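報道関係者各位
Voninden株式会社

造花レンタルのVoninden、返却品の仕分け工程に双腕ロボット作業台「Tallis」を導入
4月より本工房で運用開始、花に触れる仕事のうち「抜いて、並べる」部分を機械と分け合います

造花装飾の企画・レンタルを手がけるVoninden株式会社(代表取締役:グラサ・アギアル/Graça Aguiar、以下「当社」)は、お客様のもとから戻ってきた造花を器から抜き取り、種類ごとにトレーへ並べる工程に、株式会社Nudeckと共同で開発を進めてまいりました双腕ロボット作業台「Tallis(タリス)」を導入し、4月より本工房での運用を開始いたします。あわせて、返却品の仕分けを担当してきた従業員の勤務内容と勤務時間の組み方を見直しますので、日ごろからお世話になっているお客様、お取引先の皆様、そして工房の近隣にお住まいの皆様に、少し長くなりますがご報告申し上げます。

■ 造花レンタルという仕事と、戻ってくる花のこと

当社は、ホテルのロビーや歯科医院の待合室、結婚式場、商業施設の通路、ときには個人のお宅の玄関まで、季節ごとに入れ替わる造花の装飾をお貸ししている会社です。生花のような水やりの手間がなく、花粉の心配もないことから、医療機関や飲食店のお客様にも長くご利用いただいております。従業員は76名、そのうち半分以上が工房で花に直接触れる仕事をしています。

造花のレンタルと聞いて、多くの方が思い浮かべてくださるのは、できあがった装飾をお届けする場面かと思います。春であればチューリップやスイートピー、初夏ならアジサイ、冬にはポインセチアと、季節の先頭を走るような華やかな配達は、たしかに私どもにとっても楽しい仕事です。ただ、お届けした花は必ず戻ってまいります。花が入れ替わる時期になりますと、前の季節の装飾が車に積まれて工房に帰ってきて、搬入口の棚がみるみる埋まっていきます。

戻ってきた花は、器から一本ずつ抜き、種類と色で分け、ほこりを払い、葉の折れや花びらのほつれを確かめ、必要なものは直し、形を整えてから保管箱に収めます。次の季節にまた気持ちよく使っていただくためには、どの段階も省くわけにいきません。なかでも最初の「抜いて、分けて、並べる」作業は量が多く、しかも前かがみの姿勢が続くため、担当者の肩や腰、それから指先に負担のかかる工程でした。

造花の茎には針金の芯が通っているものが多く、葉の付け根には小さな継ぎ目があります。軍手をすると継ぎ目の引っかかりが分からなくなり、素手で一日続けると指の腹が荒れてしまう。薄手の手袋をいろいろ試し、指サックを配り、作業台の高さも何度か変えてまいりましたが、季節の変わり目になると、やはり湿布の匂いが休憩室に漂うのが毎年のことでした。

■ 開発の経緯

Tallisの話が始まったのは、工房長のオビンナ・バログン(Obinna Balogun)が、包装機械の展示会でNudeckの開発担当ナビラ・プルバ(Nabila Purba)氏と立ち話をしたことがきっかけです。バログンはそのとき、正直に申し上げて梱包テープの機械を見に行っておりまして、ロボットに花を持たせるという考えは持っていませんでした。ところがプルバ氏のほうが造花という素材に大変興味を示してくださり、翌週には工房まで足を運んで、搬入口の棚の前で長いこと担当者の手元をご覧になっていました。

当初は、花の種類を見分けることがいちばん難しいだろうと私どもは考えておりました。ところが実際に取り組んでみますと、難しさは別のところにありました。葉です。チューリップを例にとりますと、花の部分は比較的しっかりした形をしているのに対し、葉は幅が広く、しなやかで、茎を包むように外へ開いています。隣り合った二本の葉が重なっていると、片方をつかんだつもりでもう片方まで持ち上げてしまう。人の手であれば、持ち上げかけたところで「あ、連れてきたな」と感じて指を少し開き、葉を逃がしてやるのですが、その「少し」をどう教えるかに、ずいぶん長い時間がかかりました。

プルバ氏のチームは、工房の担当者に実際の動きを見せてもらいながら、アームを人の手で操作して同じ作業を繰り返し、その記録をもとに動作を学習させる方法を選びました。操作には工房の担当者も加わっています。開発室に通うことになったのは、仕分けを長く担当してきたババトゥンデ・ウグ(Babatunde Ugwu)です。ウグは機械に特別詳しいわけではなく、本人いわく「家の炊飯器の予約もあやしい」とのことですが、どの花のどこを持てば傷まないかについては工房の誰もが頼りにしている人物です。

開発室での練習には、当社の保管品から傷みのあるものを選んで持ち込みました。赤いチューリップ、くすんだ色合いの閉じたつぼみのチューリップなど、開き方や色の違うものを混ぜ、葉の向きもわざと不ぞろいにしています。工房に戻ってくる花がきれいに向きをそろえていることはまずありませんので、練習の段階から、ふだんの散らかり方に近づけておきたいというのがウグの意見でした。

■ 作業台「Tallis」の概要

Tallisは、アルミフレームの作業台に多関節アームを2本備えた、据え置き型の作業台です。アームの先には二本の指を持つグリッパーが付いており、手首の近くの小型カメラで手元を見ながら動きます。片方のアームが茎を支え、もう片方が抜く、あるいは片方が葉を軽くよけて、もう片方がつかむ、というように、二本が役割を替えながら作業を進めます。

担当する作業は次のとおりです。

・返却された器から造花を一本ずつ抜き取る
・花の種類と色を見分け、対応するトレーへ運ぶ
・トレーの上で花の向きをそろえて並べる
・判断に迷ったものを「確認トレー」に置き、担当者に知らせる

運用開始の時点で扱える花材は44種類です。当社の取り扱い品目のすべてには届きませんが、返却の多い定番の花はおおむね含まれています。つるもの、実のついた枝、かすみ草のように細かく枝分かれした花材は対象に入れておらず、これまでどおり担当者が手作業で行います。とくにかすみ草は、開発室で一度試したところ、一束がまるごとアームに絡んで持ち上がってしまい、ウグが笑いながらほどくのに昼休みを使い切ったという経緯がございまして、当面は見送ることといたしました。

大型の装飾を一基分解して並べ終えるまでの時間は、開発室での試験では約40分でした。慣れた担当者であればもっと早く終えられる作業です。この点は社内でも議論になりましたが、当社はTallisに速さを求めないことにいたしました。朝に装飾を台の脇へ運び、担当者がほかの仕事をしている間に抜き取りが進んでいれば、それで十分に助かる、というのが工房の一致した見方です。動きをゆっくりに保つことは、花を傷めないためにも、そばで働く人が落ち着いていられるためにも役立っています。

ほこりを払う、傷みを直す、形を整える、保管箱に収めるといった工程は、従来どおり人が受け持ちます。花びらの反り具合を指先で戻したり、色あせを見て「これはもう一季いける」「これは奥に置く装飾に回そう」と決めたりする仕事は、工房の人間がいちばん大切にしているところでもあり、機械化の予定はございません。

■ 働く人にとって何が変わるか

今回の導入にあたり、当社は工房の従業員に対して、始まる前に何度も話し合いの場を設けました。ロボットが来ると聞けば、自分の仕事はどうなるのかと心配になるのは当然のことです。最初の説明会では質問がなかなか出ず、終わってから廊下で一人また一人とバログンが呼び止められるということがございました。そこで次からは、お茶を飲みながら小人数で話す形に改めています。

まず、今回の導入を理由とした人員の削減は行いません。仕分け担当者の雇用形態、基本給も変わりません。このことは書面にして、対象となる従業員の一人ひとりにお渡ししました。

そのうえで、仕分けを担当してきた従業員には、一日の勤務のうち前かがみの作業が続く時間を短くし、空いた時間を補修と仕立ての工程に充てていただきます。これまで補修の工程は慢性的に手が足りておらず、少し葉を継ぎ直せばまだ使えるはずの花が、順番を待つうちに保管期限を過ぎてしまうことがありました。仕分けの担当者が補修を覚えれば、直して使える花が増え、廃棄に回る花が減ります。補修の技術には社内の認定があり、合格した従業員には手当を支給しておりますので、希望する方が無理なく受けられるよう、勤務時間内の練習も認めることにいたしました。

すべての人が補修を望んだわけではありません。細かな手仕事が苦手だという方もいれば、体を動かしているほうが性に合うという方もいます。労務を担当するカヨデ・ンワンクォ(Kayode Nwankwo)が個別に希望を聞き、配達の補助に回る方、Tallisの受け持ちになる方、これまでどおり手作業の仕分けを中心に続ける方と、それぞれに合わせた組み方を用意しました。対象外の花材が残る以上、手作業の仕分けがなくなることはありませんし、その腕前を持つ人が工房にいてくれることは、Tallisの確認トレーを見るうえでも欠かせません。

繁忙期の残業についても見直します。これまで季節の入れ替え時期には、搬入口の棚を空けるために夕方以降まで仕分けが続くことがありました。今後は夕方の五時を過ぎてからの仕分け作業を原則として行わず、残った分は翌朝に回します。Tallisを無人で夜通し動かすことも、当面は考えておりません。花が絡んだときに誰かが見に行ける時間帯にだけ動かす、という約束を工房の中で決めています。

なお、Tallisの手首にあるカメラは作業台の上の花を見るためのもので、従業員の勤務状況の確認や評価には使用しません。映像の保存範囲と期間、閲覧できる人の範囲については社内規程に定め、工房の掲示板にも貼り出しております。この項目は従業員からの要望で規程に加えたもので、文案の段階から現場の声を反映しました。

■ 受け持ちの仕事

Tallisのそばには、必ず担当者がつきます。工房では、この役目を「受け持ち」と呼ぶことにしました。受け持ちは、返却された装飾を台に載せ、トレーを差し替え、確認トレーに置かれた花を見て正しいところへ移します。アームの動きに気になるところがあれば止め、記録をつけてNudeckに伝えるのも受け持ちの仕事です。

記録の様式は、ウグが書いていた練習帳の形をそのまま引き継いでいます。開発室に通っていたころ、ウグは大学ノートに「赤、葉が二枚つれた」「つぼみ、茎の下すぎ」「今日は機嫌がよい」などと鉛筆で書き込んでおり、これがNudeckの技術者の方々にたいへん好評でした。最後の「機嫌がよい」はさすがに項目から外そうという意見もありましたが、調子の変化に早く気づく手がかりになるとプルバ氏がおっしゃり、自由記入欄として残しています。

受け持ちになる従業員には、運用開始までに、安全に関する講習と、非常停止ボタンの操作訓練を受けてもらいます。講習は日本語のほか、工房で使われているほかの言語でも資料を用意し、図を多めに入れました。運転中に作業台の内側へ手を入れないこと、髪や名札のひもをまとめること、といった基本の決まりは、受け持ち以外の従業員や見学のお客様にも守っていただきます。

■ 装飾の品質とお客様への影響

お客様にご利用いただく装飾の内容、料金、配達の時間帯について、今回の導入による変更はございません。器から抜いた花は、これまでと同じように人の目と手で一本ずつ確かめてから、次の装飾に使用いたします。

一点だけ、返却時のお願いがございます。装飾に写真立てやリボン、メッセージカードなどを添えてくださっているお客様は、お引き取りの前に取り外していただけますと大変助かります。思い出の品が花の間に隠れたまま戻ってくることがときどきあり、これまでも見つけ次第ご連絡を差し上げてまいりました。今後も、台に載せる前に担当者が必ず器の中を確かめますので、外し忘れがあってもどうぞご安心ください。

また、補修に充てる時間が増えることに合わせ、直した花を中心に組んだ小ぶりの装飾シリーズ「Delaunay(ドローネー)」の準備を進めております。色の少しあせたチューリップや、葉を継ぎ直したユリなど、年月を経た花の落ち着いた色合いを生かしたもので、書斎や小さなお店のカウンターに置いていただける大きさを考えています。仕分けから補修に移った従業員が、最初に自分の手で仕立てる商品にもなる予定です。ご案内の時期は改めてお知らせいたします。

■ コメント

Voninden株式会社 代表取締役 グラサ・アギアル
「私は創業のころ、搬入口の床に座り込んで花を抜いておりました。あのころは若かったものですから、終わらなければ朝までやればいいと思っていたのですが、今の工房には、お子さんのお迎えがある人も、ご両親の世話をしている人も、膝をいたわりながら長く勤めてくださっている人もいます。その人たちに、私の若いころと同じやり方を続けてもらうのはおかしいと、ずっと気にかかっていました。Tallisは決して器用ではありませんし、最初に見たときは、あまりにゆっくりなので思わず手伝いたくなったほどです。それでも、朝に預けた装飾が少しずつほどけていくのを見ますと、肩の力が抜ける思いがいたします。ここまで根気よく付き合ってくださったNudeckの皆様と、たくさんの質問をぶつけてくれた工房のみんなに、心からお礼を申し上げます。」

Voninden株式会社 工房長 オビンナ・バログン
「説明会の後、ある従業員から『私が二十年かけて覚えたことを、機械にただで渡すんですか』と聞かれました。その場ではうまく答えられませんでした。持ち帰って代表とも話し合い、開発に動きを提供した時間は技術指導として扱い、別に手当を付けることに決めました。それで気持ちのすべてが晴れるとは思っていませんが、聞いてもらってよかったです。これから運用を始めれば、また別の疑問が出てくるはずですので、毎月の工房の集まりで必ず時間を取ります。」

Voninden株式会社 仕分け担当 ババトゥンデ・ウグ
「操作の練習は、思ったより疲れました。自分の手なら何も考えずにできることが、アームを通すとまるでできないんです。茎を一本つまむのに、肘をどこに置くかから考えなければいけない。何日かやっているうちに、自分がふだんどうやって花を持っているか、初めてちゃんと分かった気がします。今、新しく入った人に教えるときも、前より言葉が出るようになりました。葉っぱのよけ方はまだ私のほうが上です。そこはゆずりません。」

株式会社Nudeck 開発担当 ナビラ・プルバ氏
「造花は、見た目は生花によく似ているのに、力のかけ方に対する返り方がまったく違う、とても面白い素材でした。葉が戻ろうとする力で、つかんだ花がくるりと回ってしまうことがあり、最初のうちは皆で頭を抱えました。ウグさんが隣で『今のは惜しい』『今のはだめ』と即座に言ってくださったことで、数字だけを見ていては気づけない違いをいくつも教わりました。まだ苦手な花材も残っていますので、工房の皆様の記録を頼りに、運用開始後も手を入れ続けてまいります。」

Voninden株式会社 労務担当 カヨデ・ンワンクォ
「面談では、体のつらさを初めて話してくださった方が何人もいらっしゃいました。みんな同じだから言い出しにくかった、とのことでした。機械の導入がなければ聞けずにいたかもしれないと思うと、反省するところもあります。面談はこれからも続けますし、勤務の組み方も、一度決めたから終わりということにはせず、合わなければ戻せるようにしてあります。」

■ 今後の予定

4月の運用開始後、しばらくは台数を増やさず、一台で様子を見ます。春の装飾が戻ってくる時期が最初の山場となりますので、そこで受け持ちの負担や花の傷み具合を確かめ、工房の従業員と話し合ったうえで次の段階を決めてまいります。扱える花材については、返却数の多いものから順に追加を検討しており、次の候補にはガーベラの大輪とラナンキュラスが挙がっています。

運用が落ち着きましたら、工房の見学会を再開いたします。これまでご好評をいただいていた花の仕立て体験に加え、Tallisが花を並べる様子も通路側からご覧いただけるようにする予定です。近隣の小学校から早くもお問い合わせを頂戴しており、ウグはすでに、子どもたちに見せるための花を選び始めております。

■ 会社概要

会社名:Voninden株式会社
代表者:代表取締役 グラサ・アギアル
事業内容:造花装飾の企画・製作・レンタル、造花の補修および保管、装飾に関するご相談
従業員数:76名

会社名:株式会社Nudeck
事業内容:作業支援ロボットの開発、導入支援

■ 本件に関するお問い合わせ

Voninden株式会社 広報窓口
受付時間:午前十時から午後四時まで(お昼どきは電話がつながりにくいことがございます)
工房での取材をご希望の場合は、季節の入れ替え時期を避けてご案内いたしますので、お早めにご相談ください。安全のため、取材の際は歩きやすい靴でお越しくださいますようお願いいたします。
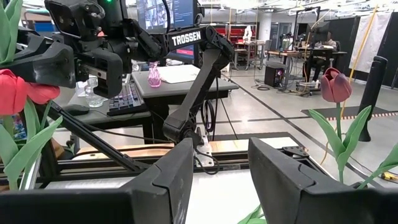
開発室の作業台で、造花のチューリップとロボットアーム。手前はグリッパーの指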